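Wallpaper in Rented Rooms: How Renters Choose, Hang and Remove It

Final report, Interior Materials II
Griet Kuipers
November

1. Background

Most of the reading for this course treats wallpaper as something a homeowner buys. Renters buy it too, and they buy it under different conditions. They may have to take it down in a year, they often need permission, and they usually do the work themselves. My project looked at what renters choose, how they put it up, and what happens to the wall afterward.

I used two methods. The first was a survey sent to tenants in the Bataineh apartments and two smaller buildings nearby. I handed out 300 forms and got 144 back. The second was a hanging and removal test on painted drywall panels in the materials shop.

2. What renters said

The first question asked whether the person had ever put up wallpaper in a rented home. Fewer than half had. Of the people who had not, the most common reason was the lease. Many leases in these buildings say "no alterations" without saying what counts as one. Several tenants wrote that they had asked the office and been told different things by different people.

Among those who had hung paper, one accent wall was the usual choice, most often behind a bed or a couch. Kitchens came next. Very few had papered a full room. The main reasons were cost and the trouble of matching a pattern around windows and inside corners.

I also asked about pattern. I expected plain textures and stripes to come out ahead, as they are easier to match, but large florals were the most popular group by a clear margin. Dark backgrounds were liked more than light ones. A few people wrote that a dark ground hides scuffs and small seams. One wrote that her apartment was all beige and she wanted something that was not.

3. The hanging test

Three types of wallpaper were tested:

Peel-and-stick vinyl from Irberg
Paste-the-wall nonwoven from Gunalska
Traditional paper with Prostix paste, mixed as the package directs

Each type went on panels that had been primed and given two coats of flat latex paint. The panels stood for 17 days in the shop with the heat on during the day and off at night.

The vinyl was the fastest to hang for the first strip and the slowest after that. It stretches when pulled, and once it has stretched the pattern will not line up with the next strip. I had to lift and reset the second strip several times. The nonwoven was the easiest overall. It did not stretch, and it could slide a little on the paste before it set. The traditional paper needed a soaking time, and I tore one strip by picking it up too soon.

Seams on the nonwoven stayed flat for the whole test. Two seams on the vinyl had lifted at the top by the end. The traditional paper had one bubble that did not go down.

4. The removal test

The nonwoven came off dry in full strips and left a thin layer of paste, which washed off with warm water and a sponge. The traditional paper had to be soaked and scraped, and the scraper left marks in the paint. The vinyl pulled off quickly, but on one panel it took paint with it in a patch more than an inch wide. That panel had the least drying time between coats, so the result may say more about the paint than the vinyl. I would repeat this part with a longer cure.

5. Pattern scale and corners

A large repeat wastes more paper. With a small repeat, the offcut from each strip was short enough to ignore. With a large floral, I sometimes lost a good part of a strip to get the flowers to meet. For a renter buying by the roll, this can mean one more roll for the same wall.

Inside corners are a separate problem. Rooms are rarely square, so a strip should be cut to turn the corner by a small amount and the next strip should overlap it. The match is never exact there. On a busy floral with leaves the eye tends to pass over it, and on a stripe or a grid it shows right away. Large blue-white flowers with tan and lime-green leaves on chocolate brown are a good example of the kind of print the survey group preferred.
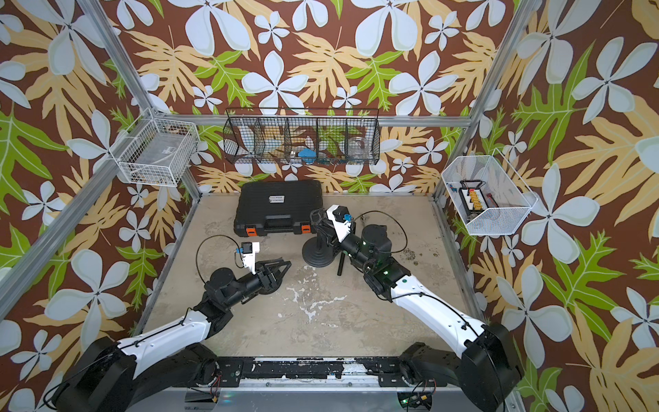 6. Recommendations

For a renter with written permission, I would suggest the nonwoven on a single wall. Paint should be fully cured first. Buy every roll from the same batch and keep the leftover paper for patches. The lease question should be settled in writing before any paper is bought.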